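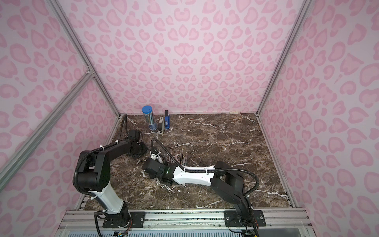
Vindham bench book, wallcovering adhesion, July 4, 2019

Carried on with the peel strips from the Erkdale job. Inna wants a recommended paste rate for non-absorbent primed board before the next batch of panels is hung, so today was strips from sets A and B only. Set C is still under the weights and stays there until Khadija signs the humidity log.

Board preparation
Both sets on the same primed MDF, keyed with 180 grit, wiped down and left overnight. Set A had one coat of the Hnatiuk sealer, set B had two. Second coat on B dragged slightly at the left-hand end where the roller was running dry. Marked those strips B1 and B2 and kept them out of the mean.

Paste
Ready-mixed tub, stirred by hand, no water added. Applied to the board and not the paper. Rate was by weight on the small balance. The balance drifts by a gram or so if the extractor is on, so extractor off while weighing. Gus to look at the feet.

Hanging
Paper cut 600 mm long, 41 mm wide. The odd width comes from the Stonametti cutter, which has a fixed blade gap and can't be reset without the missing spacer. Smoothed with the plastic spatula, centre outwards, edges last. Seam roller on edges only. Two strips in set A showed small blisters near the top within a few minutes. Left them alone. They had gone flat by the time set B was hung, though I would still expect low readings there.

Peel
Peeled at 90 degrees, by hand winch, spring balance read at the middle third of each strip. First reading ignored every time because the free end always snatches.

Set A: failure mostly within the paper, backing left on the board. Clean lift on the two strips that had blistered.
Set B: failure at the sealer in nearly every case. Paper came away whole with a shiny back. Force lower than A throughout and much more even.

Second coat of sealer is therefore good for stripping and poor for holding. Fine for a panel that will be re-covered, less so for anything with an outside corner, where the paper is already under tension. Readings are in the spreadsheet under peel_AB. Raw sheet is in the back pocket of this book.

Corners
Tried one internal corner as a single wrapped piece and one as a cut and overlap of 2 mm. The wrapped one bridged slightly at the bottom. Overlap sat flat but shows a ridge under side light. Pattern match was lost by a little on the overlap, as expected. Yaroslav prefers the overlap. I have no view until both have been through a heating cycle.

To do
Repeat B1 and B2 on a fresh board.
Ask Tamsin whether the December boards were sealed once or twice; label only says "sealed".
New blades for the trimming knife.
Peel set C, same method, same balance.
Wash the roller tray properly, there is dried paste in the corners.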